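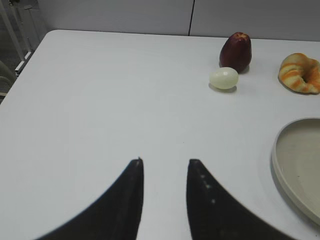
**WOVHOLM, Nov 18, 2018** – The morning shift at Bilyk, the catering kitchen that packs breakfasts for offices and trains all over Wovholm, has a new pair of hands, and the crew is pretty thrilled with them! Since May the company has been bringing robot arms onto its plating line, and this month the third one went to work, so there are now 3 arms setting out fruit and pastries next to the people who used to do every plate themselves.

The arms come from Ratero, a small automation shop across the river, and each one carries a two-finger gripper with a camera close to the fingers. The camera matters a lot in a kitchen like this one. A croissant flattens if you squeeze it, a wax apple bruises, and no two of either are quite the same shape, so the arm has to look before it reaches. Early on it was a slow business (one packer remembers finishing a whole tray while the arm was still making up its mind about a roll), but the pace has picked up nicely over the fall.

What has changed most is the day itself. Plating used to start at 2 in the morning, and everybody on the line took a turn at it, winter and summer. Now the early crew comes in at 4, and two people look after all of the arms while the others bake, cut fruit and check the finished trays. Nine packers have been through the training so far, which is run right in the kitchen on a spare table with real food. They learn how to show the arm a new item, how to clear a stuck grip, and when to just reach over, hit pause and do the plate by hand.

"I thought I'd be standing there watching it," said one packer with long experience on the line. "But I'm the one telling it what a good plate looks like. It puts the croissant where I would put it, and I love that."

Shoulders and wrists are getting a break too, several of the crew said, and people who had been turning down morning shifts are asking for them again. No jobs have been cut, and Bilyk says the hours saved on plating are going to the bakery side, where it has wanted to expand for years. The pay grade for those who finish the training goes up one step.

There are still rough spots. Anything sticky has to be plated by a person, powdered sugar gets onto the lens, and the line stops more often on Mondays, when the menu changes and the arms meet food they haven't handled before. The packers keep a list of problem items taped up by the door, and Ratero's technicians come by to work through it with them. Grapes came off the list last week, to loud applause.

Next up is Somari, the company's sister kitchen on the north side of town, which does lunches and has asked for an arm of its own. Bilyk's packers will do the training there themselves.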